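Wenceslao Valdovinos runs data collection at Tireck, where the job is to produce examples of a robot hand picking things up and putting them down so that a learning system can copy it. He came to the work from a packaging company called Garkirach, where he spent eight years setting up filling lines. I talked to him on 13/07/2026, in the room where the recording gets done.

I asked him to start with what counts as an example.

"One attempt, start to finish," he said. "The operator moves the hand, it goes to the thing, it picks it up, it sets it down somewhere, and we stop. Then somebody watches it back and gives it a label. If the label is wrong, the example is worse than having nothing."

The current set is called Stiline and it deals with pharmacy items. The target is 800 good examples for each task. A good operator gets 53 in a shift, and fewer on the first day with a new object. In April the team threw out 500 of them after finding that two people had been using different rules for when an attempt was over. One stopped recording as soon as the fingers opened. The other waited for the arm to go back to its starting position.

"That was my fault," Valdovinos said. "I wrote the instructions and I left that line out. We redid them all."

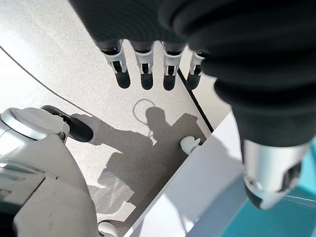 Lighting takes up more of his time than he expected. The first version of the policy was trained in a windowless room at Tireck and did well there, then did badly when it was moved next to a window. Now the team records in direct sun on purpose, and operators are told to leave the shadows alone. On a bright day the robot can put a big dark shape across the gray floor, with what looks like a head and shoulders and a thin ring over the top, and the system has to learn that none of it can be grasped. "A person never thinks about that," he said. "You don't try to step over your own shadow. The model has no reason to know." Cables are handled the same way. He used to tape them out of sight before every session and has quit doing it.

The view from the wrist is the one he cares about most. A second view from farther back helps with planning, he said, but the last few inches before contact are decided up close, where the fingers cover a good part of what the system needs to see.

"People ask if we can move the camera so the fingers aren't in the way," he said. "You can, a little. But then you lose the fingertips, and I need the fingertips. I'd take the blocked view."

I asked how the objects are chosen. He said they began with plain blocks, which taught them very little, and moved on to store-bought packages. Boxes are easier to hold but come with their own trouble: a thumb that comes in too high will press the top down. Jars roll. Clear plastic is the hardest, in his opinion, and he asks for extra attempts on anything the light goes through.

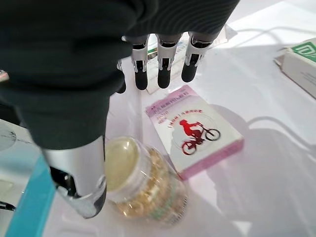 The hand over the medicine table, with a clear jar of yellow softgels next to the thumb.

The table is rearranged after every 20 attempts. Operators used to do that however they liked, and they all drifted toward neat rows with the labels facing out. Valdovinos wrote a small program, which he named Prado, that prints a sheet saying where each item goes and which way it should face. Some of the layouts are bad ones, with packages shoved up against each other.

"I had an operator tell me the sheet was broken," he said. "I told her to set it up that way and try it."

Failed attempts are kept in a separate folder with a note on what went wrong. He is not sure yet how much use they will be. One of his coworkers wants to train on them and he wants to wait until the labels have been checked again.

I asked what he would change if he were starting over.

"I'd write the rules first and buy the hand second," he said. "We did it the other way. We had the hand out of the crate and everybody wanted to drive it."

The next set will be kitchen items. He has a shelf of measuring cups waiting and has not decided whether to include glass.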